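The rules we wrote and the rules we follow

I have now read the draft good practice guide for robot cells that take apart old computers twice, and I still can't tell you what a person standing next to one of those cells is supposed to do differently on a normal morning. It runs to 54 pages. The word "appropriate" does a great deal of lifting in it.

Some background for anyone who doesn't follow this corner of things. Bramstead, where I spend most of my working hours, strips and rebuilds desktop machines. Part of that is people with screwdrivers and part of it is a collaborative arm with a gripper, and the plan is for the second part to grow. A handful of shops doing the same kind of work got together to write down what good looks like, and the draft landed with us in June with a polite request for comments. I sent mine. They were longer than anyone wanted.

My first complaint is with the word "collaborative." The guide uses it as if it settled something. A collaborative arm is an arm that was built so it can be run near people if the job has been assessed and the limits set properly. The arm doesn't know what it is holding. Put a sharp piece of folded steel in the fingers and the force limit you chose for a bare gripper is a number about a different job. Computer cases are full of folded steel, and I have the knuckles to prove it. Section 5 says the assessment "should take account of the workpiece." Fine. How? Do I redo it for every model of case, or once for the worst one I can find? I asked. The reply was that this would be left to the competent person. I've met the competent person, it's me, and I wanted help.

Then there is the order of work. Everybody agrees you pull the mains lead first. The draft has that in bold, and good for the draft. But it goes on to say the machine must be "in a safe electrical state" before the arm enters the case, with no mention of who checks, or where the check is written down, or how long you leave a power supply before you call it discharged. A power supply can hold a charge after it's unplugged. That isn't news to anyone in the trade, which may be why they left it out, but a guide that only makes sense to people who already know the answer is a memo.
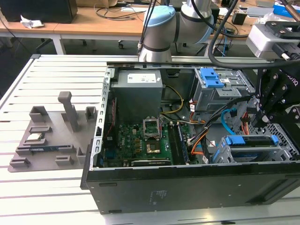

Static is worse, because static has a whole paragraph and it's the wrong one. It tells people to wear a wrist strap. Lovely. The strap is on me, and I'm not the one handling the memory. If a gripper is going to pick up modules and processors and set them down in a printed tray, then I want to know what the fingertips are made of, what the tray is made of, and whether either one has a path to ground that somebody has measured. Ordinary printed plastic can hold a charge very nicely. There are dissipative filaments, and they cost more, and I would bet a decent lunch that most fixtures in most shops were printed out of whatever was already on the spool. I include ours until I see a reading that says otherwise.

Bhavana Reddy, who wrote a good part of the draft and has been far more patient with me than I deserve, argued that a part damaged by static is a quality problem and this is a safety guide. I take the point, up to a point. The title on the front page says "good practice," and it spends four paragraphs on labeling bins.

Fixtures generally get off too lightly. A tray that holds a processor in a known place is doing a safety job as well as a convenience job, because a dropped part is how hands end up inside the cell. Someone sees a chip sitting crooked and reaches in to nudge it. I have done it. I'd like one line saying that a fixture gets a version number, and that if you change it you rerun the program slowly with someone watching before it goes back to full speed. Kastano already do this and claim it takes them five minutes. I don't fully believe the five minutes but I believe the habit.

The part I expected to like was the checklist at the back. It came from Namboodiri, where they're serious people, and it's clear and well laid out. It is also signed once per shift. I have seen what happens to forms signed once per shift! You get a column of initials in the same pen, same slant, all done at a quarter to four. Our own log has 2,000 entries in it and I went looking through them for a box marked "fail." I'll let you guess how my afternoon went. Either we run the best cell in the country or the form isn't measuring anything, and I know which one I'd put money on.

What I suggested was fewer boxes and tying them to events. New model of case on the table, check. Changed the gripper, check. Moved the table, check, even if you only moved it an inch to get at a plug. Cable to the wrist camera rubbing or pulling tight at full reach, stop and reroute it. Those are the moments when things go wrong, and they don't arrive at the start of a shift.

Julo, which is the software some of us use for logging, could prompt for all that without much trouble. I'm wary of leaning on it, though. A pop-up is just a faster pen. If the person at the screen can click through without looking at the cell, they will, and so would I by the third week.

I don't want to be unfair. The stop button section is good, and whoever wrote the bit about where to stand while teaching positions has clearly been pinched at some point. The new wording on gripper behavior after a power loss is better than what we had, which was silence. If your shop has nothing written down at all, take the draft and use it tomorrow.

But the covering letter says the guide will "give customers confidence," and that's the sentence that bothers me most. Customers can have confidence when we can show them a failed check and what we did about it. Comments are open until the end of the month, and I've asked for section 5 to be rewritten with a worked case in it, a real desktop tower with real edges. Bhavana says she'll think about it.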